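# Review: Grosten 4.2, offline podcast player for Android

March 2019

Grosten is a podcast player from Prirum, a two-person shop run by Mircea Manole. Version 4.2 replaces the old download manager, drops the home screen widget, and adds per-show storage limits. I ran it as my only player for 30 days on a mid-range phone with 32 GB of storage and no memory card.

The app asks for storage and network access at first launch and nothing else. No account is needed. Subscriptions can be imported from a standard OPML file. Mine held 88 shows, and all of them came in on the first try except one with a dead feed address, which was listed by name in the import log.

## Downloads

The old manager handled one file at a time. The new one allows up to four, with a separate setting for mobile data. Interrupted downloads resume from the last complete block. I turned on airplane mode in the middle of a long episode several times and the file picked up where it stopped, apart from one show whose server does not support partial requests. In that case Grosten starts over and does not say so.

Storage limits can be set by episode count or by size. The default cap is 500 MB per show. When a show reaches its cap, the oldest played episode is removed first. Unplayed episodes are never removed automatically, so a show you ignore will fill its quota and stop. A small gray dot next to the title marks this state. It is easy to miss, and I would prefer a notification.

## Playback

Speed runs from 0.5x to 3x in steps of 0.1. Silence trimming is usable up to the second of its four levels; past that it clips the start of words. Volume leveling works on speech and does poor things to music shows. Both can be set per show, and the settings survive an export and re-import, which was not true in 4.1.

Headset buttons can be remapped for single, double, and triple press. There is a short lag before a single press registers if double press is assigned. Clearing the double press assignment removes the lag.

## Interface

Text size follows the system setting. The queue is on the left tab, subscriptions in the middle, downloads on the right, and the order cannot be changed. Artwork is cached at full resolution, so the cache folder grows quickly. It can be cleared by hand under Advanced. 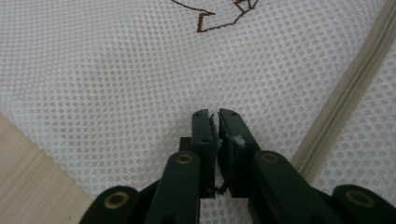

Show artwork can be replaced with any picture on the phone, a feature carried over from 4.1. The cropping tool is now square only, with pinch to zoom and no rotation. Images are scaled down with a basic filter, and fine repeating patterns suffer for it. Plain covers with thick lettering show no difference.

## Battery and price

Over 13 hours of playback with the screen off, battery use was in line with the 4.1 release on the same phone. Feed refresh can be set to charging only.

The free version has every feature but limits the queue to ten episodes. The full version is a one-time purchase, and a 4.1 license carries over.

Recommended for people who download on Wi-Fi and listen elsewhere. Widget users should stay on 4.1, which Prirum still hosts on its downloads page.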